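Bratdale Reuse Shop: Cell Re-Inspection Checklist, Card Removal Station
Filled in Tue 10 March, after the stoppage
Form 557, second sheet attached

Scope: arm, gripper, fixture and software stop on the tower teardown cell. Marks are OK, NOT OK or OPEN. The comments are mine and I would like them left in when this gets typed up.

Background for anyone reading this cold. The arm pulled on a graphics card with the slot latch still closed. The force limit should have stopped it and didn't. It kept pulling until the operator hit the red button. The Wernix service report calls this "an isolated event." I have read the report twice and can't find what it was isolated from.

1. Emergency stop, operator side
OK. Pressed it from standing and from seated. Arm halts, brakes click on.
Comment: this is the only part of the system that did its job that day, and it needed a person to do it.

2. Emergency stop, rear of cell
NOT OK. Works, but a pallet was parked in front of it again. Moved the pallet. Tape on the floor has worn off and needs to be redone before restart.

3. Guard door switch
OK. Door open, no motion. Tried it at slow speed and at working speed.

4. Force limit on upward pull
NOT OK. The screen says 100 newtons. The saved job file says 700. I was told the screen value "takes priority." I asked to see that in writing and was handed the sales brochure.
Action: the two numbers must match, and the limit must be proved with a pull gauge while I am standing there.

5. Power off and cords out before load
OK today. The step is on the wall card but there is no check box for it on the job sheet. Add one.

6. Parts and cables in the work area
OPEN. The vendor's claim is that the arm "knows" where the loose wiring is. Maybe so. In our towers the wiring goes wherever the last owner shoved it, and no two come in the same.

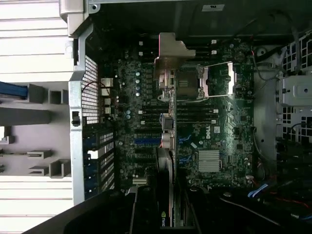 I want a person to tie back or unplug anything that crosses the path before the arm is allowed in. Hayes says this adds time. Then it adds time. A snagged lead can drag a whole chassis across the bench, and I don't accept "unlikely" as a control.

7. Chassis held down
OPEN. Held fine in my push test. I have not seen it tested with a stuck card, the one case we care about.

8. Slot latch released before pull
NOT OK. This is the cause as far as I can tell. The software assumes the latch is open because the step before it was "open latch." Nothing checks. Tarnus offered a camera check as an upgrade. I would want to see it miss a few before I trusted it, and I would want to know who pays.
Action until then: operator looks, operator presses confirm.

9. Gripper fingers and fasteners
OK with comment. Went over the bolts by hand with the power locked out. None loose. There is no torque figure in the manual we were given, so "not loose" is the best I can write. Ask Wernix for the figure.

10. Finger position on the card
OPEN. Watched at slow speed. The fingers have to sit square on the card or the pull goes in crooked and the slot takes the load.

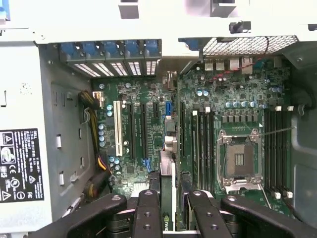

Item 10. Inner fingers on either side of the graphics card, CPU socket empty.

One good approach proves one good approach. I want repeat runs on different towers, with the misses written down as well as the hits.

11. Service interval
NOT OK. Manual says inspect the gripper every 2000 cycles. The cycle counter was reset when the software was updated, so the true count is unknown. Treat the service as overdue and do it now.

12. Operator training
OPEN. Sign-off sheet is complete. However, when I asked what to do if a card won't come free, I got two different answers from the same shift. Retrain on this point.

Result: NOT RELEASED for automatic running. Slow speed only, operator at the button, until items 2, 4, 8 and 11 are closed. Open items to be closed by the May inspection. "Vendor says it's fine" does not close an item.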